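Chapter 11
Comparing Grippers on a Common Task

Most of the hardware decisions in a picking cell are made before anyone writes a line of code. The arm is chosen for reach and payload, the camera for its field of view, and the controller usually comes with the arm. The gripper is left for last, and it is often chosen from a catalog. This chapter is about how to choose it by testing.

The difficulty is that two grippers are seldom tested under the same conditions. A supplier will demonstrate a gripper on the parts it handles best. An in-house trial may change the parts, the bin and the program all at once, and the result is a number that cannot be set against any other number. Before you compare anything, you need a task that stays fixed while the gripper changes.

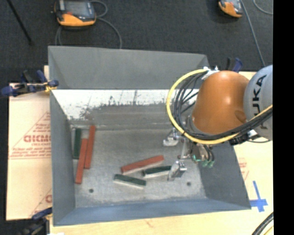 Block picking from a bin is a good first task of this kind. The parts are cheap, they have flat parallel faces, and any two-finger gripper can hold them if it can get to them. Getting to them is the hard part. Where two red blocks lie side by side with a green one close against the left wall, a finger needs a gap to enter, and the gap may be narrower than the finger. The blocks near the center of the floor leave more room, and the gripper can come down at a wider choice of angles. A single bin can therefore hold both easy and hard picks, and a score that averages them will hide what you want to know. Record them separately.

The bin itself is part of the test. Sloping sides take up room at the floor, and they also limit how far the wrist can tilt before some part of the arm touches the rim. Cables matter for the same reason – a loop that clears the wall in one pose may not clear it in another. Clamp the bin down and mark its position on the table, so that it can be put back if it is knocked.

We will work through two grippers in this chapter. The Votberg is an electric parallel gripper with narrow fingers and a slow close. The Tarnov is pneumatic, closes quickly, and has wider pads that hold better once they are in place. Each is run for 18 trials on the same arm with the same layouts, and each trial allows up to 10 attempts. Section 11.2 gives the layouts. Section 11.3 covers the Arsenault scoring sheet, which separates a missed grasp from a dropped part – two failures with different causes that are often logged as one.

Readers who used the Flesville cell in Chapter 2 can keep their calibration, but should check it again after every gripper change. A new gripper moves the tool center point, and an error of a few millimeters there will look like a bad gripper in the results.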